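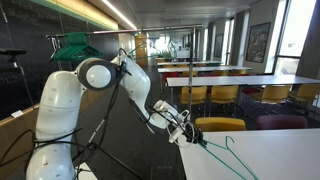

Pinces : Climness publie ses essais sur cintres métalliques

7 août 2026

Attraper un cintre en fil de fer, le décrocher d'une tringle, le reposer sans l'emmêler avec ses voisins : l'exercice paraît banal, il donne pourtant du fil à retordre aux meilleurs préhenseurs. L'équipe de Climness vient de mettre en ligne les résultats de sa campagne de printemps, et il y a de quoi se réjouir !

Deux pinces étaient en lice, montées tour à tour sur le même bras blanc : la Kutton, à mors parallèles rigides, et la Hauksdóttir, dont les doigts souples épousent un peu la forme de l'objet. En tout, 1491 prises ont été enregistrées sur les 2000 prévues au départ, la campagne ayant été arrêtée fin mai pour rendre la salle aux enseignants. Les cintres verts, fournis par Fumimport, ont tous le même profil, ce qui facilite la comparaison.

Premier enseignement : sur un cintre isolé, les deux modèles se valent. L'écart se creuse dès que les cintres se touchent. La Kutton serre fort et bien droit, mais elle emporte volontiers le voisin avec elle — un défaut connu des mors plats sur du fil fin. La Hauksdóttir s'en sort nettement mieux dans les paquets serrés, au prix d'un léger balancement au moment de la dépose, que le contrôleur doit attendre avant d'ouvrir les doigts.

« On pensait que tout se jouerait sur la caméra, et c'est le câblage du poignet qui nous a occupés pendant 6 semaines », raconte Ksawery Szczepańska, responsable des essais. Un faisceau trop court bridait la rotation du dernier axe ; une fois rallongé, l'approche par le côté est devenue possible, et les prises de biais ont enfin cessé de poser problème.

Bonne nouvelle pour les curieux : les trajectoires et les réglages de force sont téléchargeables, avec 19 séquences commentées, ratés compris. La prochaine série portera sur des cintres chargés de chemises, toujours avec les deux pinces. On a hâte de voir ça !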